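Greltirus vs. Statmont fingers on soft laundry

hunside_lab
We have 3 sets of fingers on trial for the handheld gripper. The Greltirus ones are the blocky kind with narrow tips. The Statmont ones are wide rubber pads. Over 60 grabs from a mixed pile, Greltirus dropped 11. Statmont dropped fewer but kept picking up two pieces at once. Which would you keep?

torque_ledger
Statmont. A double pick can be shaken loose. A drop costs you the whole cycle.

pinchpoint531
Disagree. Shaking doubles loose never worked for us on anything thin. Narrow tips go into a fold and take one layer – you just have to close slower.

torque_ledger
Slower closing only helps if you can see the fold. What's your lighting like?

hunside_lab
Dim. We keep it that way on purpose, same as the real baskets. Third set is from Benmoussa and I haven't mounted it yet.

torque_ledger
Then I'd run Benmoussa before deciding anything. 60 grabs is not a lot either.

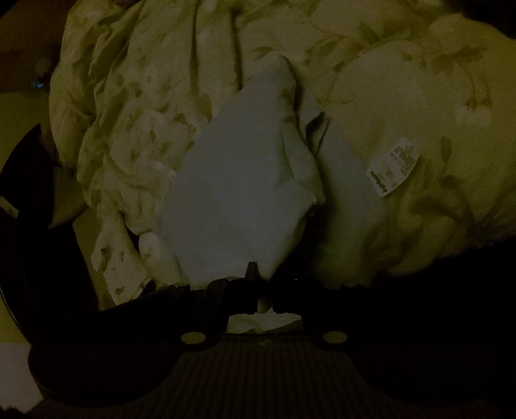 Posted by pinchpoint531 | Member | 4:10 pm
Pale soft cloth in the narrow tips, with a white garment right next to it and a big leaf print sheet heaped behind. A wide pad would have very little room in there. I'd still go with Greltirus for a pile like this, but I agree on more grabs.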